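Ride-along helpers wanted for a street survey (paid, part time)

Posted April 18, 2021

Hi! I'm Rungnapa, and I run a very small outfit called Morkurora out of a second-floor office that used to be a dentist's. We look at how streets get used by people on bikes, people on foot and people in cars, and then we write it all up for whoever hired us. Right now that's the Guslow neighborhood association, who want to know what it's like to bike through their part of town when everybody else is trying to get somewhere too.

I need 5 people to help me with it, and I'd love it if some of you have never done anything like this before.

What you'd be doing

Mostly riding and writing things down. You'd take a set route on your own bike (or one of ours, we have two and they're decent), stop when you get to the end, and fill in a form while it's still fresh. Where did you slow down? Where did you have to look over your shoulder? Was anything parked in the bike lane, or so close to it that you moved over? How did the last stretch before the intersection feel? I read every single one of these, so please write like you're telling a friend about it. One of last year's riders gave me a page and a half on a single curb and I was thrilled.

The other half of the job is from the passenger seat. Kelechi Bassey drives, you sit next to him with a clipboard, and you do the same route the way a driver sees it. I want everybody to do both! People who only bike and people who only drive tend to tell me about two different streets, and the interesting part is where the notes don't match up.

We're looking for 300 finished forms by the end of June, so there's plenty to go around.

Who I'm hoping to hear from

You should be 18 or over and okay riding a bike in city traffic. You don't have to be fast. I'm slow as anything and I've been doing this for years. If you ride with a cargo bike or a child seat, or you only got back on a bike recently, I'd especially like to have you, because my forms so far lean heavily toward confident commuters. No driver's license needed. You do need to be able to read a simple map and write in plain English, and spelling is between you and the clipboard.

Bring your own helmet if you can. If you can't, tell me your size and I'll sort one out before your first ride.

Hours and pay

Each shift is 2 hours, including the paperwork. You get $43 a shift, paid at the end of every second week, and coffee from the Ajayi bakery downstairs if you're on the early one (the cardamom buns go quickly, so come a little ahead of time). You pick your shifts from a shared calendar. I do ask for at least one busy-time shift from everybody, morning or late afternoon. Quiet streets are lovely to ride but they don't tell me much about the intersections.

We go out in light rain. We don't go out in ice, high winds or thunder, and if I cancel on you the same day you still get paid.

What to look out for on the route

The part I care about most is the approach to a big junction, and the forms have a whole page for it.
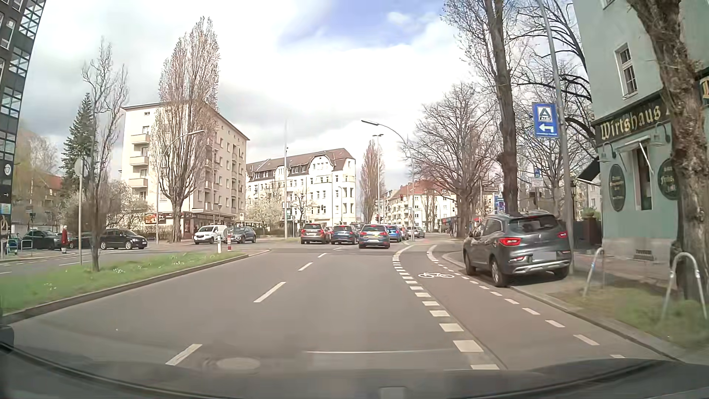
I'd like to know how you handle the last bit as a cyclist, where you start looking for turning cars, and whether the paint helps you or you've stopped noticing it. Tell me about bends in the lane, parked cars near it, manhole covers, people walking, where you'd lock up your bike if you wanted to stop. From the passenger seat, tell me when you first noticed the bike lane at all, and how much you could keep an eye on while traffic was bunching up in front of you. There's no right answer to any of it.

How to apply

Send me a few lines through the contact form on the Morkurora page. No résumé, please. Tell me what you ride, how often you ride it, and one street you avoid and why. Mention if you'd like to borrow a bike and how tall you are, so I know whether the blue Modico will fit you.

I'll call everybody back, and then we'll do one short practice ride together before you go out on your own. Kelechi will be along for that too, so you can ask him about the car shifts.

Rungnapa Onsri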